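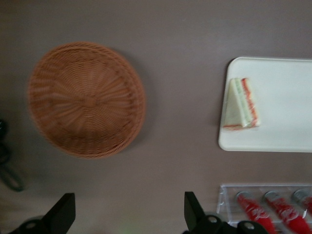 Cell two, wrist camera and fingers, 12th May

Picks at the Gusolthorpe cell had been drifting to one side for a while, so I took the wrist apart. Notes follow, mostly so I can find them again in July.

The symptom was a steady offset at the tip, always the same way in the tool coordinates, whatever the wrist angle. An offset that turns with the wrist points at the camera mount or the fingers. One that stays put in the base coordinates points at the arm zero or the table. I checked the table first anyway. It had not moved.

The finger plates on this cell bolt to the Rorar bracket with two screws per side. On the right side one of them turned by hand. I pulled both plates, cleaned the old thread lock out of the holes with a pick and a solvent wipe, and refitted them with the medium grade. Tighten in two passes with the fingers closed on a flat shim, or the tips end up skewed.

Camera next. The Reinholz mount has slotted holes, and I wish it didn't. I pushed it hard against the upper stop and marked the position with a paint pen. Exposure had been left on auto. It is now fixed at 5 ms with the gain raised to suit. Auto was picking long exposures on the dull tabletop and smearing everything whenever the arm moved.
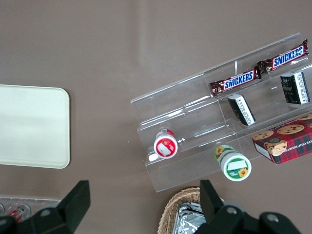 Clear plastic is still the hard part. The depth estimate goes straight through an acrylic shelf and lands on whatever is behind it, and the bright edges give false corners. I keep a hand-entered height for each tier of the stand and let the camera supply only the position across the table. Foil and glossy wrappers are less trouble now that exposure is fixed.

Hand-eye calibration was redone with 51 poses. The old file had 286 image pairs in it, many of them near copies of each other, and the fit was worse. Spread the wrist angles well apart and throw out any pose with glare on the board. The new file is saved under Mistberg/wrist, and the old one is still there with the suffix "loose".

Cycle counter read 866 when I put the covers back on. I will check the finger screws again at the next belt inspection. Still to do: replace the strain relief on the camera lead, and order spare plates.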